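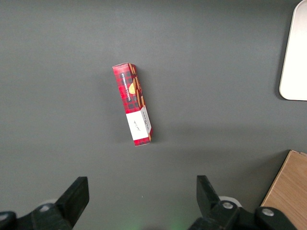
Shortbread box in a tartan print.

Minibar charges posting twice after night audit
Asked by Nouhaila El Idrissi, Sat 20 October

We run 83 rooms on Florko for the front desk, with Plemura handling minibar and pantry sales. Since the September update, items posted by housekeeping after 11 p.m. appear on the folio twice: once on the day of sale and again after night audit. The second line has no user ID. Last week 14 folios were affected. I can void the lines by hand, but the tax report still includes them. Is there a setting for this?

2 answers

Comfort Ofori
Check the business date cutoff in both systems. If Plemura closes its day at midnight and Florko closes at audit, the interface resends anything in the gap as a new transaction. Under Interface > Posting, set the date source to "PMS" and the retry interval to 300 seconds. Then turn on duplicate check by ticket number. It is off by default after an update.

For the tax report, don't void. Use an adjustment with the original charge code, dated the same business day. A void made after audit only changes the folio balance. 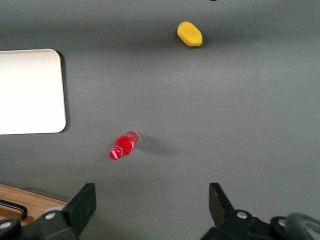 Red bottle and yellow item, gray tabletop.

iser_desk
We had this at the Iser and support told us to reinstall. Didn't help. We just stop posting at 10:30 and do the rest in the morning.

Comment from Nouhaila El Idrissi: Date source was set to "POS". Changed it, two audits run so far, no duplicates. Ticket 1478 still shows twice on the tax report, will try the adjustment.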